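Automation for Small Workplaces
Notes to go with session four: looking at a bench kit before you buy it
Tutor: Florencio Escobar
7 Mar 2019

Welcome back, everybody, and thank you for the very good questions at the end of last time, some of which I have tried to fold into these notes. I know the reading was heavier than I promised. This week is lighter on paper and heavier on looking, prodding and arguing, and I hope you'll come ready to do all three.

We are going to spend the session on one product, the Clirkeo two-arm bench kit, and treat it the way you would if your manager had put the brochure on your desk and asked whether it was any good. Last year's group did the same exercise with the Flakia single-arm set, and if you have friends who took the course then, do ask them what they thought, because the two make a useful pair.

What is on offer

The kit comes as a pair of arms with grippers, their mounts, the wiring and a licence for the teaching software. The seller is Palacios, who also do the training day and the repairs. The list price for the full set is 1439 pounds before delivery, and the yearly support plan is another 100 on top. Please write both figures down, as you will want them for the exercise at the end. A price without the support plan beside it is only half a price, and I have watched perfectly sensible people get caught by that (I was one of them, many years ago, with a label printer).

The software is called Jarkari. You can use it in two ways: by moving the arms through a job by hand and having it remember the positions, or by writing the steps out in a list. Most beginners like the first way and most people who have had the kit for a month drift to the second. Try both before you decide which you are.

The task we judge it by

I am a great believer in plain tasks. A seller's demonstration will nearly always show you the thing the machine does best, and there's no harm in that, but you need a job of your own to set beside it. Ours is picking up small wooden blocks and putting them in a bin. It sounds like something for the nursery, I know! But blocks of different shapes ask a good deal of a gripper. A cube is kind. A long flat piece lying at an angle is much less so, and an arch gives you a choice of where to take hold, with some of those choices better than others.

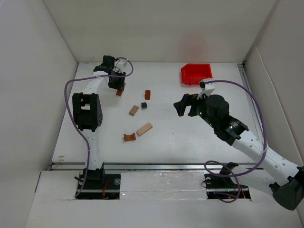

When you come to mark the kit, use the same four headings we used for the conveyor, so that your results can be laid side by side.

Reach. Can each arm get to every part of the table you care about? Try the far corners as well as the middle, and try them with the gripper pointing straight down, since an arm that can only get there at a slant may not be able to pick anything up once it arrives.

Grip. Does the block stay put from the moment it is lifted to the moment it is let go? Note the shape and how it was lying at the start.

Sharing. Two arms can get in each other's way. Ask who gives way, and whether Jarkari decides that for you or leaves it to you. My own view is that this is the weakest part of the software. It will stop both arms safely enough, but the message it gives you is short and rather cross, and you have to go hunting for the reason.

Cables. People leave this one out and then regret it. Follow each cable from the gripper to the base with your eye while the arm goes through its whole movement, and look for anywhere it might pull tight or rub.

A word on the numbers in the pack

Palacios quote a cycle time of 19 seconds for one block. I don't doubt it, but it was measured with a cube placed in a marked spot. When I tried mixed shapes, put down anyhow, I got a clean result on the first try for 74 blocks in a hundred, and I was quite pleased with that. You may do better. Please record your misses as carefully as your successes — a missed pick with a good note beside it is worth more to a buyer than a page of ticks.

Before next time

Write one side of paper, no more, saying whether you would buy the kit for a workplace you know well. Give the cost over three years, with support included. Say which job you would give it first, and which job you would keep for a person. If you work somewhere with nothing to pick up and put down, borrow a friend's workplace, or the college library, which has plenty.

Bring the page with you and we'll read a few aloud.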